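Gripper Reliability Technician (fixed term, 12 months)

Wemero, Wodercombe site
Reports to: Lindsay Partington, Test and Safety Lead
Hours: full time, Monday to Friday, 07:30 start

Background to the post

Wemero builds and tests small robot arms for bench work: sorting, kitting and putting away hand tools. In August one of our test cells had a run of faults in which the gripper kept closing after the controller had logged a completed grasp. The arm then began its lift with more force on the part than the program allowed. In the worst case a pair of tweezers was thrown clear of the bench and struck the cell guard. No one was hurt. The cell was stopped, isolated and taken out of service the same afternoon.

The internal report, written by Otis Haverford, traced 17 logged events to a mismatch between the finger position reading and the true finger gap. The reading drifted as the finger mounts worked loose. The controller relied on position alone and had no separate check on motor current. The report also found that the emergency stop on that cell cut power to the arm but left the gripper holding, so a trapped part, or a trapped finger, would not have been released.

The cell, known on site as Dunstan, has been rebuilt with a current limit and a revised stop circuit. It now has to be shown to be safe before the same changes are made to the other cells. This post exists to carry out that work.

The work

You will run the Dunstan cell through a fixed programme of grasp trials, record every fault and decide, within written limits, whether a trial can carry on. Most trials use thin, light tools, which give the least warning when the closing force is wrong. The standard layout is a black fabric tool roll with orange edging, opened out on a white surface. Capped tweezers are held under the elastic strap, and others are left loose on the cloth for the gripper to approach from above.
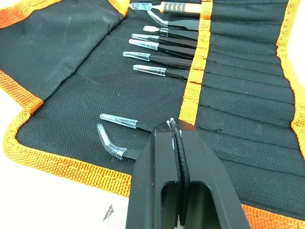
Main duties

Set up and run grasp trials in blocks of 500 cycles, with a mount check before and after each block.
Measure finger gap with feeler gauges and compare it with the logged position.
Inspect finger mounts, pads and wiring for wear. Replace parts and record the torque used.
Test the stop circuit at the start of each shift and sign the cell log.
Carry out lock-off before any hand enters the guarded area.
Write a short fault note for each stop, stating what was seen, what was measured and what was changed. Opinion goes in a separate box.
Attend the weekly fault review with Lindsay Partington and Izzati Majimbun (controls).

What we need from you

At least 3 years in machine maintenance, test work or a similar hands-on role.
Confident use of a multimeter, torque driver and gauges.
Able to read a wiring diagram and follow a lock-off procedure without being reminded.
Clear written English. Your notes will be read by people who were not in the room.
Willing to stop a trial and keep it stopped when a manager would like it to continue.

Useful but not required

Experience with servo grippers or small robot arms.
Some scripting, enough to plot position against current from a log file.
Experience of the Proline cell controller. Training is given in the first month.

Safety terms

The cell is not run by one person alone in the building. Guards are not bridged for any reason, including filming and fault finding. Anyone on site may press the stop and will not be asked to justify it. The August report, with its appendices, is sent to all shortlisted candidates and should be read before interview.

Pay and conditions

Grade 17 on the site pay scale, with paid overtime by agreement only. Safety shoes and eye protection are supplied. Parking is free. The site is a short walk from the Wodercombe bus stop. The test area is on the ground floor and has step-free access.

How to apply

Send a CV and one page on a fault you have traced yourself, including anything you first got wrong. Address it to Ita Scanlon, Personnel. Questions about the technical side can be put to Hemi Pearce in the test workshop. Interviews are held on site and include a one-hour practical task on an isolated gripper.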